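Part 4: Making up the bed

1. Strip everything back to the mattress. I start at the foot, but suit yourself.

2. Fit the bottom sheet, far corners first. The Primmont mattress is a deep one, so tug the elastic right under.

3. Lay the quilted cover on top and smooth it from the middle out – flat hands, no yanking, or the stitching puckers. Mine's the off-white one with 福 all over it in different colours, and I love it!

Caution: keep the iron off the quilting. I learned that the hard way on my old Skindetti.

4. Got a white cloth handy? Good, keep it near the bed for dusting the headboard.
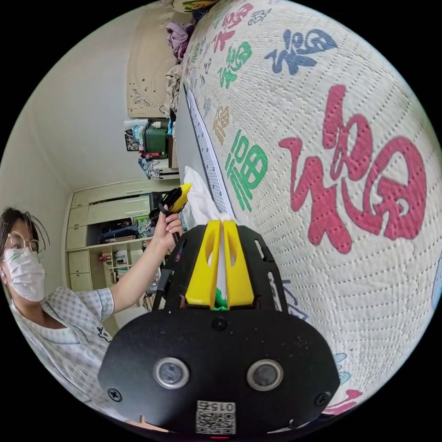

5. Line up the trim along the side of the bed and let it hang evenly. Pillows go on last.

Note: spare covers live in the Trollen drawer, folded in thirds.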